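Cutting foam cubes from slab: flat faces vs. sawn ends
Board: Materials and Shop Practice
14 replies | 41 shares | 861 views

kerf_and_tell
May 31, 2026

I am writing up a cutting procedure for colored foam cubes used in sorting tasks. Requirements are modest: faces flat enough that a cube sits without rocking, edges square by eye, color consistent within a batch. The stock is closed-cell slab from Plalley, supplied in several colors.

Layout is on brown paper over the table. I prefer paper to a bare top because crumbs are easy to see and the sheet can be changed when it gets dirty. One shallow bin goes at each end, one cyan and one pink. Eleven cubes is the current set on the table.

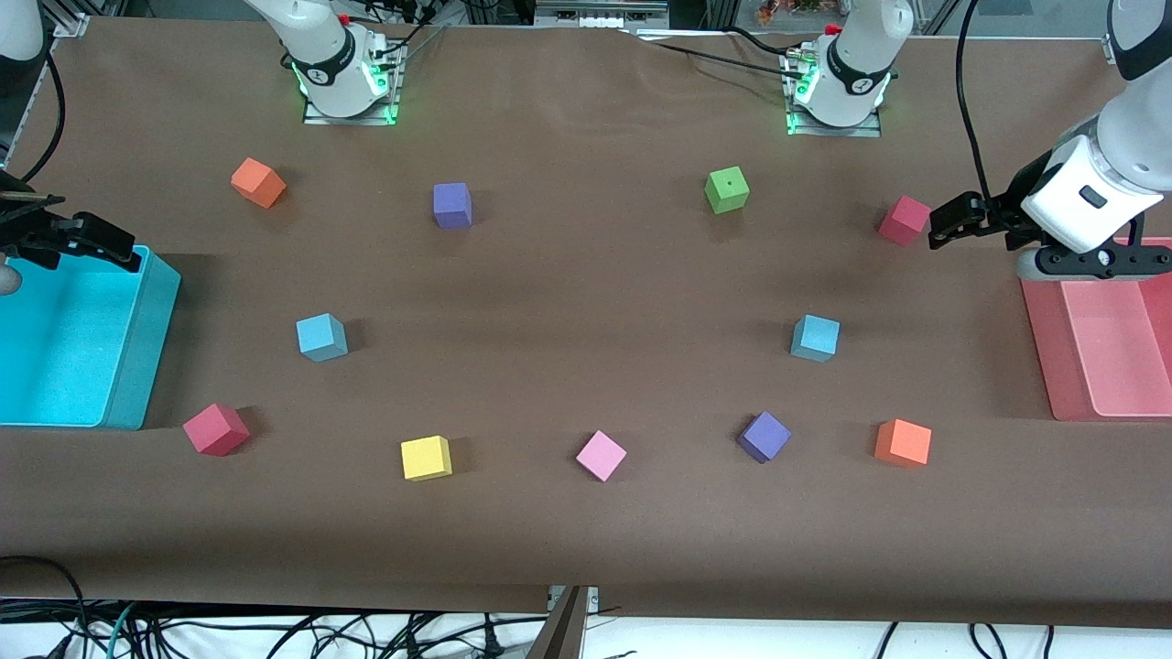
Photo: kerf_and_tell / Skurkon bench notes, reuse with credit

Questions for the board:
1. Is a band saw worth the setup for batches this small, or does a long knife with a fence do the job?
2. Does anyone finish the cut ends, and with what?
3. Is there a sensible way to keep colors distinct when two of them are close?

On the third point, orange against crimson is fine. I am less sure about light blue and a cyan bin.

---

millimeter_moth

1. Knife with fence. A band saw on closed-cell foam wants a fine blade and a slow feed, and you will spend longer on the fence than on the cuts. I switched at 3000 pieces a year. Below that I would not bother.

2. No finish. Sanding foam opens more cells and makes dust.

3. Change the bin.

---

drybrush88

Disagree on 1. A knife drags the foam at entry and the cut bows. You get a face that is concave by a small amount, and the cube rocks. A fine-tooth blade leaves a pebbled surface, but the plane is true. For stacking, I will take a rough true face over a smooth bowed one.

---

millimeter_moth

The bow comes from a dull edge or from pressing down. Use a long slicing stroke and a fresh blade. I check mine on a granite plate and do not get rocking.

---

kerf_and_tell

The pebbled texture is what I want to discuss. These are two of the light-blue blocks. The end on the upper one has a dense grain and reads paler than the broad face, nearly white in places. The face itself is smooth apart from a few faint streaks and smudges toward the left.

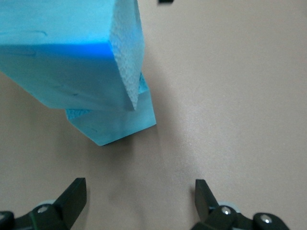

Light-blue blocks, rough end against smooth face.

If a block is turned so the end is up, the color is noticeably weaker. For a sorting task I would like all six sides to match.

---

tolerance_stack

You will not get six matching sides from slab. The broad faces have the skin or the mill finish, and the cut faces show open cells, which scatter light and look lighter. It is a surface effect and the pigment is the same throughout. Options are to cut all six sides, so they are equally pale, or to buy molded cubes.

Cutting all six costs you thickness. Skim both broad faces before you size the cube.

---

drybrush88

Seconding the skim. Do both faces in one session with the same blade. Changing blades midway gave me two shades of green in one batch.

---

lowgrit

What are the streaks? Pen or scuffs?

---

kerf_and_tell

Can't tell from the photo. They are light either way. I mark out with a pencil and handle the slabs a lot, so both are possible.

---

lowgrit

If it is pencil, a white vinyl eraser lifts it with little pressure. If it is a scuff, the cells are crushed and it stays. Try a corner first. Do not use solvent on any of it until you know the polymer.

---

tolerance_stack

Marking: scribe the offcut side and keep the line on the waste. A soft pencil on light blue shows for as long as the part exists.

---

bin_there

On the colors. The usual mistake is to judge the cube against the table. It should be judged against everything it will end up next to, including the bins. A light blue cube in a cyan tray is low contrast. I would move to a gray or clear tray, or relabel the ends and leave the colors out of it. Your pink bin is translucent, so it also picks up some of whatever is under it. Over brown paper it will look duller than it does over white.

I would not change the paper. Brown is a reasonable background for purple, green and light blue. It is weaker for orange.

---

millimeter_moth

Orange on brown kraft is fine under decent light. We ran orange parts on kraft for the Temba job and had no complaints from the people picking them.

---

bin_there

Which light? Under warm bulbs I measured a clear drop. Under 4000 K panels, less so.

---

millimeter_moth

Daylight tubes. Fair point. I would still not repaper a table over it.

---

kerf_and_tell

Noted. Plan as it stands:

- Long knife and fence for the next batch, fresh blade, slicing stroke.
- Skim both broad faces before sizing, one blade per color.
- Pencil line on the waste side.
- One test batch on the fine-tooth saw for comparison, same slab.
- Gray trays on order from Grullton, part 1033. The cyan and pink ones stay until those arrive.

I will check for rocking on a flat plate and post results by method. The dark dot on top of the green cube is still on my list. Has anyone seen small dark spots in this material?

---

tolerance_stack

Two possibilities: a pigment clump in the slab, or a surface mark. Slice a thin layer off. A mark goes with the first slice. A clump may carry on for some depth, and then I would check the rest of that slab before cutting more from it.

---

drybrush88

Post the saw results even if they are bad. I want to see the end grain next to the knife cut, same light, same side up.

---

This site uses cookies to keep you signed in and to measure traffic. Accept | Manage settings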